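Print this page | E-mail to a friend

Slump at 4 pm when fasting?

Third week of Ramadan, fine until mid-afternoon then I'm useless. Head like wool. I'm 56, desk job, up for food before dawn. Any tips – not naps, I can't at work.

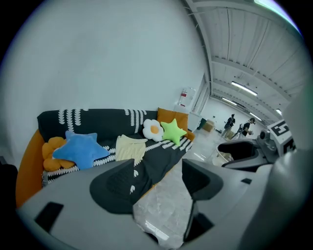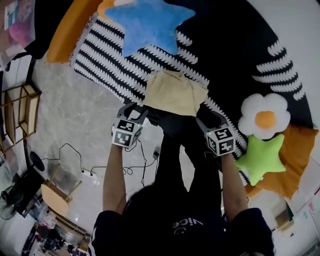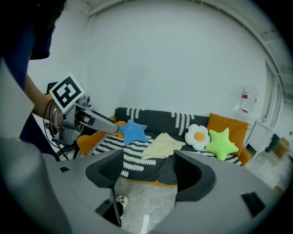

Top: the sofa throw, white leaf pattern.

Iman Naciri
Oats and eggs before dawn, not white bread. Made a big diffrence to me. Walk at lunch too, 3 or 4 laps of the car park.

Duria
Drink more at night. Sips, not all at once. On tablets? Ask your pharmacist first.

Zultach
just go to bed earlier

Comments (2)
Devoter: oats yes, eggs no thankyou
Duria: Salty stuff makes it worse – forgot to say.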